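Ordre de lecture d'une série de romances quand la préquelle est sortie après le tome 3

Posté par liseuse_du_soir

Bonjour,
Je commence la série Dalen (romance contemporaine, traduite de l'anglais) et je n'arrive pas à établir l'ordre de lecture. La numérotation de l'éditeur français, Gulside, ne correspond pas à celle de la version originale. J'ai relevé ceci :
- tomes 1 à 3 : même ordre dans les deux langues ;
- préquelle : numérotée 0 en anglais, 4 en français ;
- nouvelle « Kendley » : absente du catalogue français, classée 3.5 en anglais.
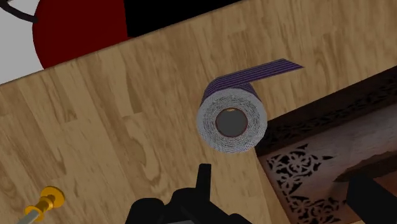 Je lis sur liseuse, en français, et je souhaite éviter que l'issue du couple principal me soit révélée trop tôt. Faut-il commencer par la préquelle ? La nouvelle est-elle nécessaire pour suivre le tome 5 ?

Réponses

Posté par marque_page17

Ordre de parution, sans hésiter. Moi j'ai commencé par la préquelle et ça m'a gâché le 1.

Posté par reliure_cousue

Il faut distinguer l'ordre chronologique interne et l'ordre de parution. La préquelle se déroule avant le tome 1, mais elle a été écrite après le tome 3 et suppose connus deux éléments : l'identité de l'auteur des lettres et le motif de la rupture, révélé au chapitre 17 du tome 2. Son prologue mentionne les deux. Lue en premier, elle supprime l'essentiel de la tension des tomes 1 et 2.

Ordre conseillé : 1, 2, 3, nouvelle (facultative), préquelle, 5. La numérotation de Gulside est donc utilisable telle quelle.

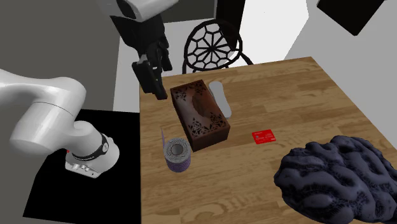 Pour la nouvelle : elle fait moins de 100 pages et porte sur un couple secondaire. Le tome 5 y fait allusion à une seule reprise, dans la scène du mariage, et le contexte suffit à comprendre. À noter que l'intégrale numérique parue chez Jornorham place la préquelle en tête. Le sommaire est cliquable, il suffit d'aller directement au tome 1.

Concernant la traduction, le changement de traductrice au tome 3 entraîne le passage du vouvoiement au tutoiement entre les deux personnages principaux. Ce n'est pas un indice narratif, l'original ne fait pas la distinction.

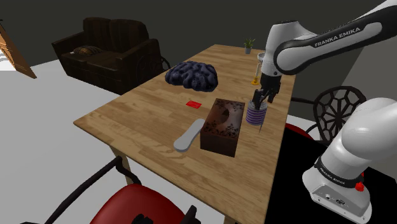

Bras Franka Emika au-dessus d'un pot à stylos rayé violet et blanc.

Posté par encre_et_papier

D'accord avec l'ordre ci-dessus, à une réserve près : je placerais la préquelle après le tome 5. Le rythme y est lent et elle interrompt l'intrigue laissée ouverte à la fin du 3. Aucun élément du tome 5 n'en dépend, sauf le nom de la librairie.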